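Chapter 9
Solids on a Patterned Ground

Print this page | E-mail this page
9 shares | 0 comments

A cube is the simplest solid to hold and one of the harder ones to look at well. It has six square faces, but from any one spot you will see three of them at most. In this chapter we use small coloured cubes set out on a black-and-white checkerboard to study edges, faces and position. Have one cube and one board at your desk before you start.
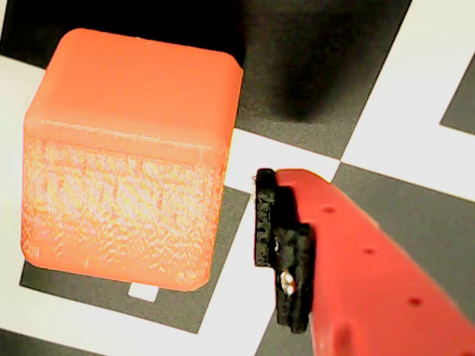
A face takes its colour partly from the material and partly from its surface. Smooth plastic gives an even tone. A face with fine ridges breaks the light into streaks and may look paler, even when the plastic is the same all through. Rounded edges often carry a thin highlight. Note these differences in your workbook before you measure anything.

Position is the second idea. The squares of a board are equal, so they serve as a ruler in two directions. Give the column first and then the row, counting from the corner nearest you. A 9 by 9 board has 81 squares, plenty for the work in this chapter.
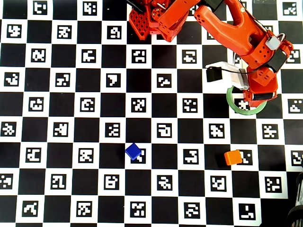 What do we record when a cube lies across two squares?

Record the square under the centre of the cube, then add its angle to the grid lines. A cube turned partway to a diamond is still in one square for our purposes.

The third idea is the region. A ring laid flat on the board divides it into an inside and an outside, and a cube may be in one, in the other, or across the line. 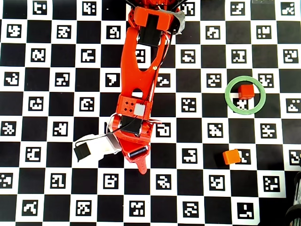 For Activity 9.1, use a ring and two cubes of the same colour. Write the position of each cube, then state whether it is inside the ring. Swap workbooks with a neighbour and set out their board from the notes alone.

Related
Brolar Blocks: Nets of the Cube
Shadows and Light Sources
Measuring to 100 mm
Answers to Chapter 8, by Sơn Cao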